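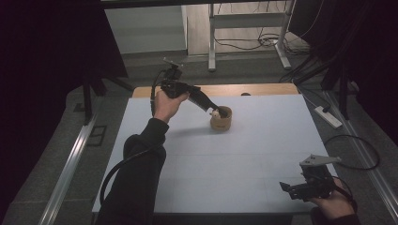 The Wirko cross-country spike is sold on one number: 70 grams saved over our older Sutska shoe. We weighed it, and the number holds. Whether it makes anyone faster over 5K is another matter, and we have our doubts. The pins come loose in a bag, so find something to keep them in – a small wooden cup with an open top, standing on the table, will do. Lose one and you buy the full set again.

Rasmus Vaher wore a pair for 4 races on the Kimimbridge course and liked the grip on wet grass. He was less sure about the heel, and so are we. The maker says the plate lasts a full season. We'd want to see that in mud first.

Sizes run narrow. Spike key included. Item 692. Ships from July.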